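The Cord Drawer, and How I Finally Got to the Bottom of It

If your house is anything like ours, there is a drawer (or a shoebox, or a tote bag hanging on a doorknob) where every charging cord that ever came through the front door has gone to live. Ours was the second drawer down in the kitchen, and by January it wouldn't close unless you pushed with your hip. I had been meaning to deal with it since we moved to Stistine, so one afternoon I made a pot of coffee, cleared off the table and tipped the whole thing out.

Start with a big, light-colored surface if you have one. Black cords vanish on a dark table, and thin white ones vanish on a busy tablecloth! Take off your rings and your bracelets too, because they will catch, and give yourself more time than you think you need. I allowed 16 minutes and was still there when the supper timer went off.

Before you pull on anything, look for the plugs. I know the temptation is to grab the nearest loop and tug, and I did it that way for years, but tugging only makes the knots smaller and meaner. Gather up as many plug ends as you can find and hold them together in one hand, pointing up, a bit like a bunch of flowers. Let everything else hang down. Then with your other hand choose one cord, just one, and ease it down and away from the others. If it stops, don't yank it. Give the bundle a little shake, find the loop it has gone through, and back the end out the way it came.
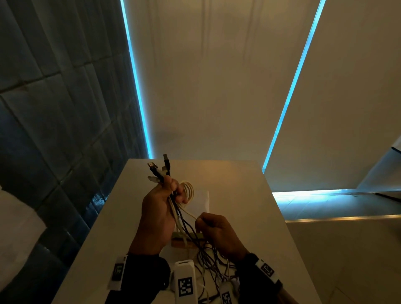 Thin cords are the slow ones, and I like to get those out first while I still have some patience left. The thicker ones tend to fall free on their own once the skinny ones are gone. Anything that is already coiled up tight can stay that way, so slip a twist tie around it and set it to one side.

As each cord comes loose, plug it in and see if it works. I ended up with 11 that didn't, and those went in a bag for electronics recycling. The keepers I coil loosely around my fingers (never wrapped hard around the charger, which is rough on the wire right where it bends) and fasten with the soft Vellero straps I usually save for the garden hose. Bread bag clips do nicely too, and you can write on them: kitchen, car, old camera.

Mine now stand up on end in an old muffin tin, one coil to a cup, with the spares in a jar on the pantry shelf. The drawer has dish towels in it.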